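Guía de Zostow para equipos de campaña
Sección 5: Cómo preparar la primera ronda de llamadas a votantes
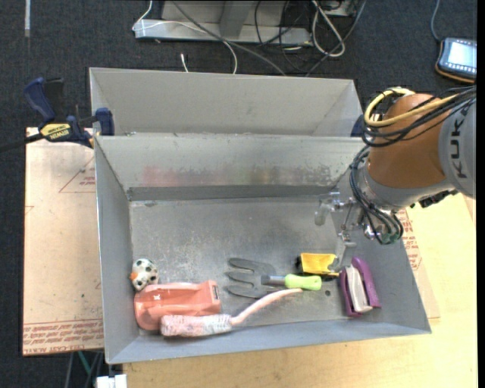
Bueno, si has llegado hasta la sección 5 es que ya tienes usuario y contraseña, y que el padrón de tu distrito está cargado. Yo tardé una tarde entera en montar mi primera ronda (¡una tarde!), así que voy a contarte el orden que me habría gustado tener entonces. Todo lo de abajo vale para campañas municipales y de distrito; si llevas una campaña estatal, mira antes la sección 2, que los permisos cambian bastante.

Antes de empezar

Ten a mano el guion aprobado, la lista de voluntarios con su idioma y el código de tu oficina. El de Gurnstead, por ejemplo, es el 309. Si no sabes el tuyo, aparece en Ajustes > Oficina, arriba a la derecha.

Crear la lista

1. Entra en Contactos y pulsa Nueva lista.
2. Ponle un nombre que entienda cualquiera. Yo uso barrio, idioma y turno: "Thongdee español tarde". Suena soso, pero luego se encuentra enseguida.
3. En Filtros, marca Idioma preferido: español. Marca también Bilingüe si tienes gente que se defienda en los dos idiomas.
4. Quita a quienes hayan pedido que no se les llame. La casilla se llama Excluir bajas y viene desmarcada (sí, ya lo he protestado).
5. Fija el tamaño máximo en 400 contactos y pulsa Guardar.

Nota: el filtro de idioma se basa en lo que la persona contestó en contactos anteriores. Por favor, no filtres por apellido. Conozco a muchos García que te van a contestar en inglés, y mi compañero Kwabena Addo lleva media vida en el barrio y habla un español mejor que el mío.

Cargar el guion

6. Abre Guiones > Importar y elige el archivo. Zostow admite texto sin formato; si lo pegas desde un procesador, revisa las tildes y las eñes, que a veces salen convertidas en símbolos rarísimos.
7. Crea las dos versiones, español e inglés, y enlázalas con el botón Emparejar. Así el voluntario cambia de una a otra sin perder las respuestas que ya haya apuntado.
8. Añade las preguntas de seguimiento: si piensa votar, si lo hará por correo y si necesita transporte. Con eso basta para una primera ronda, de verdad.

Precaución: una vez abierta la ronda, no edites el texto de una pregunta. Las respuestas anteriores se quedan colgadas de la versión vieja y el informe te sale partido en dos. Si hay una errata gorda, cierra la ronda, duplícala y corrige en la copia.

Asignar y probar

9. En Turnos, arrastra cada voluntario a su lista.
10. Haz 2 llamadas de prueba a teléfonos de la propia oficina. Comprueba que se oye bien y que la respuesta queda guardada.
11. Pulsa Abrir ronda. El botón se pone verde y los voluntarios reciben el aviso en el móvil.

Nota: si usáis Zokden para los mensajes de texto, desactiva la sincronización automática hasta que termine el turno. Con las dos cosas en marcha, a más de un vecino le llega el mensaje mientras está hablando con nosotros, y queda fatal.

Las rondas cerradas se conservan hasta enero. Si necesitas los datos para más adelante, descárgalos desde Informes > Exportar.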